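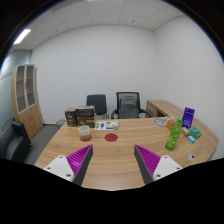
«Una mesa curva no perdona», dice Josefien Kramer, y aparta con el codo una pila de facturas. Lleva dos años ordenando despachos ajenos desde Plultora, el estudio que montó con Melquiades Contreras, y el suyo sigue siendo el que peor le sale.

El tablero es de madera color miel y se lo compraron a la gestoría Inda cuando esta cerró. «Pagamos 300 euros por él y 500 por subirlo», recuerda Contreras, que todavía no lo ha digerido. Lo defiende, eso sí: las esquinas redondeadas le han ahorrado muchos moratones.

Pregunto por lo que vive encima. Kramer empieza por el posavasos rojo. «Es lo único que tiene sitio fijo. Lo demás acampa.» Acampan las cajas de cartón del fondo, un folleto, el tarro de cristal y, a la derecha, una reunión de cajitas de colores presidida por una botella verde algo ladeada. ¿Y el tarro? «De Melquiades. Yo no abro lo que no es mío.» Contreras asiente con la dignidad de quien tampoco piensa abrirlo.

Su método, bautizado Curarine en una noche de julio de la que ninguno se responsabiliza, consiste en vaciar la mesa y devolver solo lo que se haya echado de menos. «Con los clientes funciona», dice ella. «Aquí lo vaciamos todo y al rato estaba igual, pero más a la derecha.»

El pasacables, junto al borde, les parece un lujo. «Los cables van por donde quieren», concede Contreras. «Pero el agujero queda muy profesional.»

Antes de irme busco dónde dejar la taza. Kramer me señala el posavasos y me pide que no lo mueva.

Compartido 2 veces

Comentarios

mesacamilla: ¿Y qué hay en el tarro? Menuda entrevista.

Bang: Yo probé lo de vaciar la mesa. Ahora tengo la mesa limpia y el suelo imposible.

R. de Inda: Esa mesa la subí yo la primera vez, gratis.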